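Contrôle avant démonstration à distance — poste à deux bras, 2 décembre 2024
Contrôlé par Latifa Nasr, relu par Anayeli Quezada

- [x] Arrêt d'urgence essayé des deux côtés
- [x] Vitesse bridée à 30 %
- [x] Câbles clipsés le long du bras gauche
- [ ] Boucle de câble du bras droit : à reprendre

Merci à toutes pour le soin apporté au poste, c'est un vrai plaisir de travailler ainsi ! Je reste un peu maniaque sur les câbles — Yatziri me le pardonnera — et j'aimerais qu'on regarde ensemble celui du poignet droit avant la prochaine série.

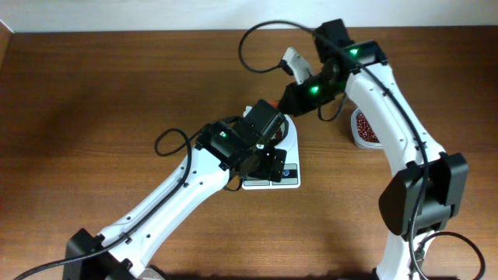

*Pesée téléopérée : les deux pinces près de la balance, bac de petites pièces rouge foncé à droite.*

- [x] Voyants verts allumés sur les deux bras
- [ ] Écart entre pinces : rester prudente, guider lentement

Pour la pesée, prenez votre temps, quitte à refaire la démonstration 25.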